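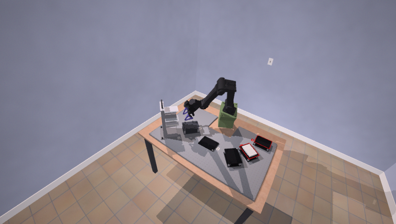 The Wikden Gallery will open its fall season in October with a survey of work by the painter and installation artist Tibor Szabó. The exhibition brings together 70 works on paper and four room-sized pieces, several of which have not been shown in the United States before. Szabó has long taken the plain interior as his subject: blue-gray walls meeting in a corner, white baseboard, a floor of square tiles in tan and beige. In the early drawings these rooms are left without figures. In the later installations the visitor is asked to enter them, and the artist has specified the height of every wall and the level of the light.

The survey was organized with the Lozano Foundation, which has lent 12 drawings from its permanent collection. A catalog of 100 pages, with an essay by the curatorial staff and a full chronology, will be available at the front desk and by mail. The first printing is limited to 500 copies.
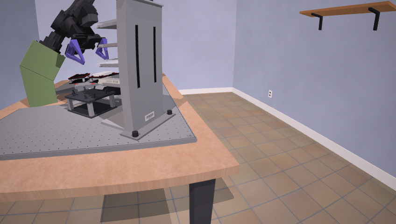

Members' Preview and Tours

Members at the Patron level and above are invited to a preview on the evening before the public opening. Doors open at 6 p.m., and the artist will speak briefly in the Irnetti Room at 7 p.m. Seating is limited and replies are required. Guided tours will be offered each afternoon at 2 p.m. for the length of the exhibition — school groups should write to the education office at least three weeks ahead.

The Brirnance Annex will remain closed during installation. Its print study room reopens with the exhibition, and appointments may be requested now.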